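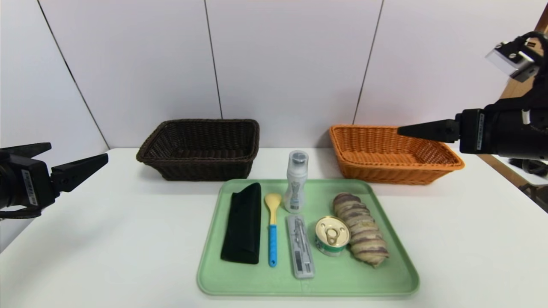 June, pm. Segmentation node on the sorting stack, still not happy. Swapped the mask head to the Vomell build before lunch and the planner started getting two targets for one object again. Worst offender is the clear case with the compass-looking set in it: the head splits it into metal parts and dark printed strip, and then the grasp ranker cheerfully scores both. The tin next to it is fine, bottle mostly fine, spoon comes out as bowl + handle (yellow/blue, so it figures). Merge rule needs a depth term, color alone wont do it. Put one in, weight is a guess.

Basket assignment is separate from all this and works off the task file. Left arm gets brown, right arm gets orange, as before. Checked that the Brenen config isn't overriding it. It was, for the old bin heights. Deleted that block, left a note in the commit.

Timing: planner tick was set to 200 ms and perception publishes slower than that when the masks are busy, so the planner was reusing a stale scene. Added a stamp check. If the scene is older than 5 ticks it holds and logs. Do NOT raise the limit to make the warning go away, fix the publisher.

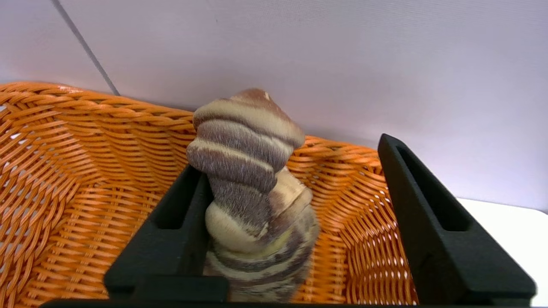
Zodness Manipulation Software Group / bench notes

Striped twist bread. Closer to the left finger than the right, wide gap on the other side. So the grasp center is off laterally and I think it's the pose estimate, not the arm. The stripes pull the mask: pale bands against the pale wall drop out and the centroid shifts. Want to try closing the holes in the mask before fitting the axis. Fuzzy surface probably doesn't help the depth either, havent looked at raw depth yet.

Also the release condition. Currently it's wrist height over basket rim, and the rim comes from the table plane plus a constant. Two baskets, two heights (orange one is lower), one constant. Needs to be per basket. Field is already in the schema, just never read. Ellis branch has a reader for it, cherry pick that and nothing else from there.

Replay tool: fixed the crash at frame 23, it was an empty detection list and we indexed it anyway. Scrubbing backward still jumps, known.

Next:
- tune depth weight in merge, case and spoon first
- hole fill before axis fit, compare centroid old/new
- rim height per basket
- stale scene log has no object id, add it
- rerun last 5 bags thru replay w/ the new head, keep the old masks for the diff

Config pushed to the bench branch, not merged.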